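3.2 Sizing the order from simulated kitchen work

Before any arm was ordered, we wanted to know how many hands the kitchen task really needs. The second arm is the largest single line in our budget, and the earlier plan from Tarninel had simply assumed two for every station. We therefore built the Skernadwood counter in simulation and gave it the same objects that we intend to buy: a woven placemat, a white bowl, a pear and a croissant. Figure 4 gives two moments from this work. In one, the croissant is in the bowl and the pear is on the placemat. In the other, both foods are on the placemat and the right hand holds the bowl.
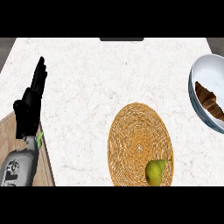
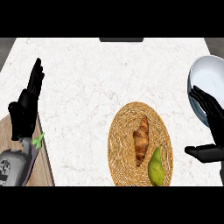
Figure 4. Simulated counter with a raised black hand at the left, the woven placemat and the white bowl.
Source: authors' own renderings, Skernadwood kitchen set.

We ran 3569 trials in total. The first 300 were used only to adjust the grip on the bowl and are not included in the cost estimate. For the rest, we noted if each arm had touched an object, and for how long the other arm was waiting. The waiting time matters for the purchase – an arm that waits still needs its mount, its cable and its service contract.

Our estimate separates the hand from the arm. Halvorsen, the supplier in our plan, quotes them as two items, and the hands are expected to wear out first. We set the replacement of a hand at 1000 hours of use and the inspection at 900 hours, so that a new hand can be ordered before the old one is taken off. Spare hands are shared between stations, but spare arms are not planned for the first year.

The objects themselves cost very little. We still put them in the budget, with two bowls for each station, as the Fluswood site had to stop its tests in March when its only bowl was broken. Table 2 lists all items by station.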